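Notes d'atelier, Jul 24, 2025. À relire avant de rebrancher quoi que ce soit.

# Pince qui coince, tissu qui file : mes trucs après la panne

Bon. Vite fait, avant que j'oublie. La pince Lillotix a mordu dans un filet le mois dernier et n'a plus voulu lâcher. Moteur qui grogne, odeur de chaud, moi qui tire dessus comme une idiote. Ne tirez pas. Jamais. Résultat : un ourlet arraché sur 2 cm et un doigt de pince faussé, tout ça pour plier du linge.

Ci-dessous ce que j'ai appris, dans le désordre.

## Quand ça coince

- **Couper l'alimentation d'abord.** À la prise. Le bouton du logiciel, chez moi, mettait en pause et gardait le serrage. J'ai mis trois minutes à comprendre.
- Attendre que le moteur soit tiède au toucher.
- Ouvrir à la main, en poussant sur les bras et pas sur le bout de la mâchoire.
- Si ça résiste : dévisser le bout, sortir le tissu avec. Plus long, mais rien ne se déchire.
- Doigts hors de la tringlerie. Les biellettes se referment en ciseaux, j'ai eu un ongle noir tout juin.

Ne pas mettre d'huile pour « aider ». Ça part dans le linge et ça ne sort plus. Sur du synthétique, terre de Sommières, une nuit, brosser. Sur du coton, savon noir puis 60 °C.

## Ce qui avait lâché

Deux choses en fait. Un réglage de force beaucoup trop haut (2175 dans le fichier, alors que Hằng Doãn m'avait noté 916 sur un bout de scotch collé au boîtier, scotch que j'avais enlevé pour nettoyer, bravo). Et une vis d'axe desserrée, donc la mâchoire arrivait de travers et prenait le bord en biais.

La vis : frein filet moyen, une goutte, pas plus. Laisser sécher 24 h avant de s'en servir. J'avais mis du fort la première fois, il a fallu chauffer au fer à souder pour la ravoir. À éviter près d'un circuit imprimé, évidement.

Le réglage : noté maintenant au feutre indélébile à l'intérieur du couvercle. Et sur le frigo.

## Préparer le plan de travail

- Table dégagée. Ni épingles, ni ciseaux, ni tasse. La pince descend parfois plus bas que prévu et elle pousse tout ce qu'elle trouve.
- Bois : essuyer au chiffon à peine humide, puis sec. Une miette sous le tissu et le pincement se fait à côté.
- Pas de nappe cirée, le tissu glisse et se met en accordéon.
- Traces noires laissées par les patins : gomme blanche, dans le sens du fil. L'éponge magique marche mais elle matifie le vernis, testez dans un coin.
- Patins à nettoyer toutes les 20 prises, alcool ménager sur un coton-tige. La peluche se tasse et après ça dérape.

## Le filet, cas à part

Le torchon, la serviette, facile. La maille ajourée c'est l'enfer. Les petites dents passent dans les trous, elles accrochent un fil, on relève et tout suit. 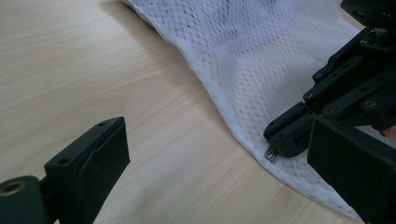 Toujours commencer par l'ourlet avec une maille ajourée, c'est ma règle depuis la panne. Le bord est plus épais, les dents y trouvent de quoi serrer sans traverser. Je fais la première approche au ralenti, force au minimum, une main sur la prise. Sur ce filet blanc le bout métallique est posé juste au bord, et l'autre doigt reste au-dessus du bois nu : à cette étape je m'arrête et je regarde avant de fermer. Les plis, je les aplatis à la main, machine coupée, surtout là où ça fait un bourrelet. Si la maille est fine à ce point, un morceau de chambre à air collé sur les dents (colle contact, 10 min de séchage à l'air, puis presser) change tout. À refaire quand ça peluche.

Fil tiré quand même ? Ne pas couper. Étirer doucement le tissu dans les deux sens, le fil rentre souvent tout seul. Sinon crochet très fin, par l'envers.

Trou dans la maille : un point de nylon transparent, noeud à l'envers, goutte de vernis à ongles. Pas beau de près. Tient au lavage.

## Après chaque séance

- Débrancher. Pas en veille, débrancher.
- Pince ouverte, jamais serrée sur quelque chose. J'avais laissé un torchon dedans toute une nuit, le ressort en a pris un coup.
- Un tour de tournevis sur les vis d'axe, sans forcer.
- Coup de pinceau sec sur la carte électronique, les peluches adorent s'y mettre. Pas d'aspirateur.
- Housse par dessus. Une vieille taie suffit, fermée avec une pince à linge.

Pour les pièces : le doigt faussé, remplacé par un Trulel, monté avec une rondelle de plus côté moteur, sinon ça frotte. Le redresser à l'étau j'ai essayé, il a refaussé à la deuxième prise.

Reste à voir : bouton d'arrêt d'urgence, un vrai, coup de poing, vissé sous le rebord de la table côté main gauche. Commandé, pas reçu. En attendant multiprise à interrupteur à portée de main, et pas de pliage quand les enfants sont dans la pièce.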